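Household Task Readiness Checklist, Bedroom Unit
Travasano test house, Dritavbridge
Sheet 72, Friday round
Date: June 4, 2021
Task under inspection: picking up clothes from the bed, then making the bed tidy

Marks used: OK, OK with comment, NOT OK, not checked.

Section A. Area before start

A1. Walking path beside bed is free: OK with comment
A2. Emergency stop in reach of operator: OK
A3. Bed is not on wheels or is locked: OK
A4. Laundry placed according to task card 20: OK
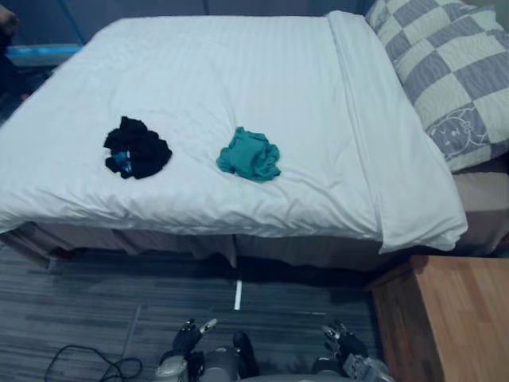 Comment to A1 and A4. The question of our sheet is always the same: can the machine do this chore in a normal home, with a normal mess? For this reason we do not prepare the clothes nicely. On the card it is written "two pieces, not folded", and so there is one black heap and one teal heap on the white duvet, with a space between them. A person takes both in one move and does not think. For the machine each heap is a separate problem, because it has no clear corner to hold. The cable on the carpet at the left must be moved to the wall or fixed before anybody walks there. This is the reason for the comment in A1.

Section B. Hands and covers

B1. Fingers move free, no noise: OK
B2. Fabric cover does not go into the joints: OK with comment
B3. Fingertips clean: OK
B4. Screws at thumb checked by hand: OK

The cover is black and the finger joints are small. Please look at the edge of the cover before each run, also when the last run was good.
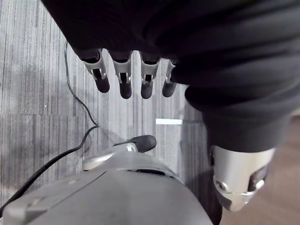 Longo writes under this section that the hands are already good enough for laundry, and that the inspection should spend more time on the decision part: which piece first, when to stop, what to do if something falls. Longo also asks that B2 is checked by two persons in the future. I agree with the second point. For the first point I would like to see more runs before we change the sheet.

Section C. Movement near furniture

C1. Speed limit set to home value: OK
C2. Distance to furniture corners respected: OK with comment
C3. Floor free of small objects: NOT OK
C4. Machine stops when person enters: not checked 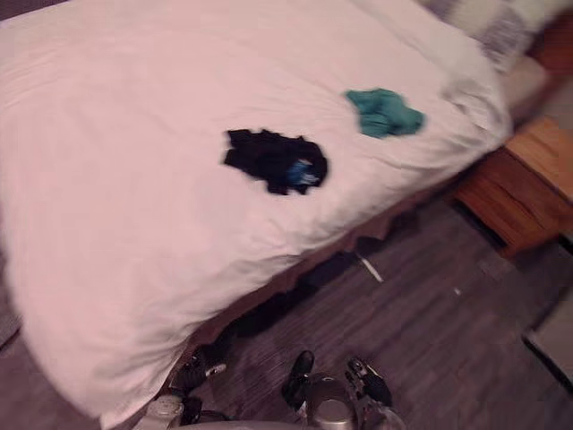 In February we had the Norotex floor rule added, and it says that no loose thing may stay on the floor where the machine is working. It is a strict rule, but in a home there is always something. Next to the bed skirt there is a thin white piece lying on the planks, and I could not accept C3 with it. For C2, please keep in mind the wooden nightstand at the head end. It has a hard top edge, and an arm that comes back from the pillows too fast can hit it. A slower return is recommended, even if the task takes longer.

C4 has to be repeated on the next round. Without it the machine should not work in a room together with family members.

Section D. People and cables

D1. Closed shoes for all persons in the area: OK
D2. Nobody stands inside the arm reach during a run: OK with comment
D3. Cables fixed: NOT OK 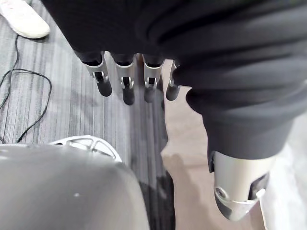 Items D2 and D3: shoe and loose cable on the carpet, left side of the hand.

Result: chore is possible under supervision only. Not released for homes. Open items C3, C4 and D3 go to form 265 and must be closed before the next sheet.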